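Household and Shop-Floor Chores Working Group
Minutes of the June meeting, Trornum site, second-floor meeting room

Present: Érica Frota (chair), Kirsten Lauritsen (minutes), two from the Horkia line, one from purchasing.
Apologies: Evangelista liaison.

Meeting opened at 9:05.

1. Minutes of the previous meeting
Accepted with one correction. Under item 4, "sorting" should read "picking." The two are costed separately and the error carried into the draft budget.

2. Question before the group
E. Frota restated the question set by management: which chores can be handed to a machine now, which within the next budget period, and which should be left off the list. The answer is wanted as a table with one line per chore. The group agreed that a chore counts as "can be done" only if a person does not have to stand by.

3. Shop floor
Horkia reported on tote emptying at station two. Parts of one type, presented in trays, ran without a stop for a full shift of 900 picks. With mixed returns the figure fell to 80 percent of picks completed at the first attempt. The remainder went to a second attempt or to a person. Horkia considers the first case finished and the second not ready.

Sweeping and floor scrubbing were discussed briefly. Both are already done by machine in the main aisle. Corners and the area under the benches are still done by hand — no change proposed.

Purchasing asked whether a larger gripper would help with mixed returns. K. Lauritsen replied that width was seldom the limit. Most failed picks were on parts lying against a wall of the tote, where the fingers have no room to close.

4. Household chores
The Nitow summary had been circulated. Vacuuming of open floor is rated "now." Loading a dishwasher is rated "later," with glassware excluded. Folding is rated "later" for towels and "off the list" for fitted sheets. E. Frota objected to the last rating as too final. It was left as written, with her objection noted.

Tidying took most of the time. The Nitow text treats it as one chore. The group divided it into picking up an item, deciding where it belongs, and putting it there. The first part is the furthest along for small, rigid items. Shape still matters a good deal: a brush has a handle and a head, and the better place to hold it depends on how it is lying and what is next to it. 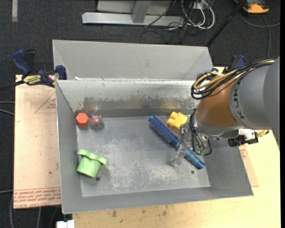

Clear items were raised as a separate problem. Depth readings through transparent plastic are unreliable and the fault does not always show in the log. Horkia asked that clear items be scored on their own line, as they are at station two. Agreed.

The second part, deciding where an item belongs, was rated "off the list" for homes and "later" for the shop floor, where bin locations are fixed.

5. Cost
Purchasing gave a figure of 800 per month for the lease of one arm, service included. Setup is extra. At present the mixed-returns work takes 35 hours of labor a month, so the lease was not supported for that task alone.

6. Actions
K. Lauritsen to split the tidying line in the table into three.
Horkia to supply the list of failed picks, with wall contacts marked.
Purchasing to ask for a setup price in writing.
E. Frota to send the revised table to Evangelista for comment before it goes to management.

Meeting closed at 10:40.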